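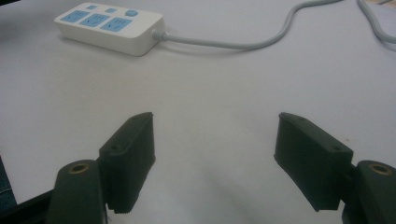
Household Basics, Unit 4: Power Strips and Cords at the Work Table
Evholm Evening Classes, handout for the March group

Welcome back, everyone, and thank you for the good conversation last time about kitchen drawers (I am still thinking about the one with 17 bottle openers in it). Tonight we get to a subject that sounds dull and which I happen to be very fond of, namely the humble power strip and where it ought to live.

Start with the table cleared. I know some of you work at small desks and would like to skip this, but please bear with me, it goes so much quicker when you can see the whole run of each cord from one end to the other. Set the strip down toward the back, with the sockets facing up and the switch where your hand can find it without reaching over a lamp or a mug of tea.

Next, look at how the cord leaves the strip. There is usually a short collar at that end, called the strain relief, and it keeps the cord from bending sharply right at the housing. Let the cord go straight for a little way before it turns. A loose, lazy curve is what we want. Please don't wind it tight around the strip when you put it away, even though it looks tidy in the drawer and even though my own mother did it for years.

If a second cable crosses the same table, give it its own path. You will thank yourself when you need to unplug one of them in a hurry.

Before plugging anything in:
Run your fingers along the whole cord while it is unplugged from the wall, feeling for nicks or flat spots.
Look at the slots for dust or crumbs.
Check the rating on the underside and write it in your notebook.
One strip per wall outlet, never one strip plugged into another.

About that rating. Add up the watts of everything you mean to plug in. A laptop charger at 80 watts and a sewing machine at 300 watts come to 380, and an ordinary strip is quite comfortable with that. Space heaters, kettles and irons go straight into the wall, please, every time.

For home: choose one table or desk in your house and draw the cords as they lie now, then again as you would like them to lie. Stick figures are fine! The Ustwood worksheet has a blank page for it, and page 11 has the table of common appliances. Bring both drawings along and we will pass them round before we start on lamps.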